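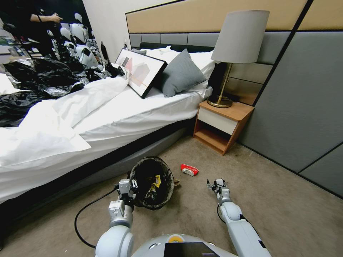 Que deviennent les déchets de la corbeille ?

Imprimer cette page
Envoyer par e-mail

Une corbeille de chambre reçoit surtout des déchets légers : papiers, emballages, mouchoirs, morceaux de carton. Un emballage jaune froissé au fond d'une corbeille noire paraît peu de chose. Il suit pourtant un trajet précis, qui dépend de la matière dont il est fait et du bac dans lequel on le vide.

Qu'est-ce qu'un déchet ?

Un déchet est un objet ou une matière dont on se débarrasse. Les déchets produits dans les logements s'appellent les déchets ménagers. On les classe par matière : papier et carton, verre, métaux, plastiques, restes de repas. Ceux qui n'entrent dans aucune catégorie recyclable forment les ordures résiduelles.

Certains objets réunissent plusieurs matières. Une brique de jus de fruits contient souvent du carton, du plastique et une feuille d'aluminium très mince. On parle alors de matériau composite. Les couches sont collées les unes aux autres et il faut une machine spéciale pour les séparer.

La collecte

Dans la commune de Gruria, le camion passe à 5 heures du matin. Il est équipé d'un lève-conteneur, qui accroche le bac, le soulève et le retourne. Une plaque d'acier pousse ensuite les déchets vers le fond de la benne et les écrase. Cette opération s'appelle le compactage. Elle permet de transporter plus de déchets en un seul voyage.

Le verre n'est pas compacté avec le reste. Les éclats se mélangeraient au papier et le rendraient inutilisable.

Le centre de tri

Les emballages et les papiers de Gruria sont conduits au centre de tri de Prokindale, à 33 kilomètres. Ils sont déposés sur un tapis roulant et passent par plusieurs appareils.

Le trommel est un grand cylindre percé de trous, qui tourne sur lui-même. Les petits objets tombent par les trous. Les grands continuent jusqu'au bout du cylindre.

Le séparateur balistique est formé de plaques inclinées et agitées de secousses. Les objets plats, comme les feuilles de papier, montent. Les objets creux, comme les bouteilles, roulent vers le bas.

L'aimant attire l'acier des boîtes de conserve. Il n'attire pas l'aluminium. Pour celui-ci, on utilise une machine à courants de Foucault, qui crée un champ magnétique variable et repousse les canettes hors du tapis.

Le tri optique éclaire les plastiques avec une lumière infrarouge, invisible pour l'œil humain. Chaque plastique renvoie cette lumière à sa manière. Un capteur reconnaît la matière et un jet d'air comprimé envoie l'objet dans la bonne case.

Des agents de tri contrôlent le résultat à la main et retirent les erreurs. Les matières triées sont pressées en gros cubes appelés balles, puis attachées avec du fil de fer.

Du vieux papier au papier neuf

Les balles de papier partent pour la papeterie Gakton. Elles sont plongées dans une grande cuve d'eau, le pulpeur, dont l'hélice défait les feuilles. On obtient une pâte faite d'eau et de fibres de cellulose. Des grilles retiennent les agrafes et les morceaux de plastique.

Pour enlever l'encre, on ajoute du savon et on souffle des bulles d'air. L'encre s'accroche aux bulles, monte à la surface et forme une mousse grise que l'on retire. La pâte est ensuite étalée sur une toile, pressée et séchée entre des rouleaux chauds.

À chaque recyclage, les fibres raccourcissent et le papier devient moins solide. On ajoute donc des fibres neuves dans certaines pâtes.

Et les ordures résiduelles ?

Elles sont enterrées dans une installation de stockage ou brûlées dans un incinérateur. Dans un incinérateur, la chaleur transforme l'eau en vapeur. Cette vapeur peut faire tourner une turbine pour produire de l'électricité, ou chauffer des bâtiments. Les fumées sont filtrées avant de sortir par la cheminée. Il reste une matière grise et granuleuse, le mâchefer.

Petit lexique

Balle : cube de matière triée et pressée.
Cellulose : matière qui forme les fibres des plantes.
Refus de tri : déchet arrivé au centre de tri et qui ne peut pas être recyclé.

À lire aussi
Comment fabrique-t-on le verre ?
Le compost : qui mange les épluchures ?
L'aluminium, un métal léger
Pourquoi un aimant attire-t-il le fer ?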